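Skip to content
Search this forum Advanced search Go
We use cookies to keep you signed in and to remember which threads you have read. Accept all / Manage

Packing & Shipping > Small Benches and Work Areas

Thread: Bins on the left, box on the right? Packing care kits by hand

renu_tiwari wrote:

Hi everybody, I've been reading along here since April and finally have something worth asking, so please forgive the length. We pack small care kits for home nursing visits. Each kit gets masks, a syringe pouch and a little packet, all folded up in a die-cut mailer, and we do 600 of them in a run. It's pleasant work once you get going (we put the radio on and somebody always brings pastries), but by the afternoon my shoulders are up around my ears and I've started to suspect it's the layout and not my age.

At the moment our supplies sit in a row across the back of the table and the box goes in front of me. So every single item means leaning over the box, and then the sleeve of my cardigan catches on a flap, and I say a word I shouldn't. My coworker Jingyi thinks we should move everything to the left and give the whole right side over to the cardboard. I like the back row because I can see it all at once. Who's right? And does anyone fold the box first and then fill it, or lay it out flat and fold at the end?

Thank you all in advance, I really do enjoy this place.

Renu

benchside_clem wrote:

Welcome, Renu! Clementina Salgado, long-time lurker turned long-time talker. I'm with Jingyi on this one, I'm afraid. We had the back row for years at my old job with Grusine and I would not go back to it for all the pastries in the world. Reaching over a box is hard on you in a way you don't notice until bedtime.

What we do now is put the bins end to end down the left side on their own shelf, and the blank gets the bench. They have it set up much the same way at the Pellidow workshop.
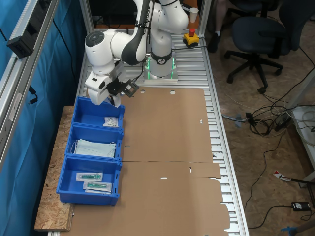

Bins on the left, box blank on the bench, Pellidow workshop.

What I'd point out to you, Renu, is how much of the bench the flat blank takes up. People always plan for the size of the finished box and then the blank arrives and there's no room left for anybody's elbows! With the bins off on their shelf you can let the cardboard have the whole surface. The pouches are in the big bin at the near end there, then the masks, then the packet at the far end. I'd keep that order for your kits too, but see what the others say.

dehua.shao wrote:

Good to see you posting, Clem. I agree about left side versus back row, but I'm going to quarrel with you about the order. I would put the masks nearest the packer. Masks are the item people fumble with. The ear loops catch on each other, you pick up one and get two, and then you stand there picking them apart like spaghetti. If they're at the near end you can do that with your elbows in. A pouch is one grab, so it can live further away quite happily. You can see a few loops poking out of the stack at the left edge in Clem's picture, and those are just the ones I'd be snagging with a thumbnail all day.

Otherwise I like it. Blue bins are nice with light things in them, too. We had clear tubs before and I could never tell at a glance whether the packets had run out.

benchside_clem wrote:

Dehua, I knew you'd say that, and I'm going to hold my ground in the friendliest way possible. The pouches need the biggest bin because you want them lying flat, and the biggest bin belongs nearest so you aren't stretching over it to get at the little ones. If you tip the mask stack so the loops all face the same way before you start, they come off one at a time. It takes me less time than filling the kettle.

I'll give you the clear tubs, though. Hated those.

z_xiao wrote:

Zhiqiang here. We've tried both orders in our shop, and in the end we let each packer choose, with one rule, which is that the order of the bins has to match the order on the packing slip. We had a very nice young man who ran his bins in reverse because he was left-handed, and he was quick as anything, but he left the packet out of 25 kits before we caught it. Since we changed the slip to read the way his bench reads, he's been fine.

On Renu's second question, fold or flat: I fold first. A flat blank is a lovely big surface and the temptation is to start laying things on it, and then you fold up the sides and everything slides into the crease. Make the box, then fill the box. If you have two people, one folds and one fills, and they trade places when they're tired of each other.

jingyi_z wrote:

Hello, it's Jingyi, the coworker! Renu told me there was a thread about me so naturally I made an account. I want it noted that I have been saying left side for months.

I don't agree with Zhiqiang about folding first, however. Our mailers come from Luo and the flaps stand up once you crease them, and they are stubborn. If I fold first I'm posting things into a letterbox. I like to make the middle crease, open it back out, set everything in the half that will be the bottom, and then close the whole thing in one go. It only works if you keep your hand on the pouch while you do it. Also, does everyone else's blank have round holes near one edge? The one in Clementina's picture does and so do ours. I've always used them to tell which way is up when I take one off the pile, and I'd love to know if that's a real thing or just my own habit.

z_xiao wrote:

Jingyi, I couldn't tell you what they're for on yours, but I do the same with ours. Holes away from me, slots toward me, and I've stopped making boxes inside out. And fair enough about the stubborn flaps. Ours are a softer board and they lie down when asked.

dehua.shao wrote:

Holes away, slots toward me, same here. Look at that, something this forum agrees on.

One more for Renu, about refilling. Don't let the bins get down to the last item while you're in the swing of it. I keep a full spare of each bin under the bench and swap the whole thing over. We bought ours from Drivow and they stack, but any that match will do. Pouring new stock on top of old is how you end up with a crushed packet at the bottom that nobody finds until the audit.

renu_tiwari wrote:

Oh, you are all so kind, and I've read every word twice. We moved everything this morning. Bins down the left, on a length of shelf we had in the back, and the cardboard in front of me with all the room it wants. I did 70 kits before lunch and only noticed at lunch that my shoulders were where they ought to be. Jingyi has been unbearable about it.

As for the order, I started with Clem's and I'm going to try Dehua's tomorrow, and I'll come back and tell you. I suspect I'm a masks-nearest person because mine do tangle something awful, but I promised to be fair. We're still divided on the folding. I've gone over to Zhiqiang's way and Jingyi is keeping hers, so there are now 2 methods on one table and we face opposite directions while we work.

benchside_clem wrote:

Delighted for your shoulders! Try the loops all facing one way before you decide, that's all I ask.

Comments (3)

paperclip_pat: We pack seed orders and not medical kits but I moved my trays to the left after reading this and it feels much roomier already. Thanks, Clem.

mo_in_mailing: Left-handed packer here, please everyone remember to flip it for us. Bins on the right and we're happy as clams.

tuckflap: Team Jingyi. Crease it, open it, fill it, close it.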